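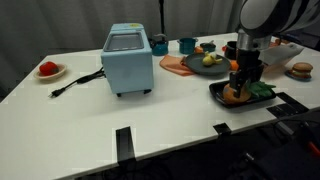 Words and photo by our robotics columnist
14th January

I spent most of a morning at Grulta watching a planner change its mind, and I had a great time. The arm goes where it's told, mostly. What I'd come for was the software doing the telling, a package the team calls Vollano, and it has opinions about donuts.

A ring is a rude shape to hand a grasp planner. The middle of it, the spot most older code loves to aim for, is a hole! Vollano gets around this by scoring 320 possible finger placements before the arm moves, then throwing out any that would bump a neighbor. With greens lying on the same black tray and a plate with a pear on it close by, a lot of them get thrown out. On the run I followed on the monitor, 41 were left, and the one it picked had the fingers closing on the ring from above.

Perception is a separate program, Gebreyes, and it has the harder job if you ask me. Shiny things bother it. The red pepper in its bowl had a bright highlight on top, and for a while the screen insisted it was two objects (I kind of saw its point). The teal pots against each other are tough too — similar color, similar height, lids and handles everywhere.

What I liked best was the replay tool. You drag a slider back through a run and every rejected grasp shows up as a faint line, with a short note on why it lost. The engineers had 400 runs saved and I could have sat there all day scrubbing through them. They want it talking to Cemmont, their scheduling layer, by February, and there are 22 open bugs between here and there. Most of them have the word "timeout" in the title.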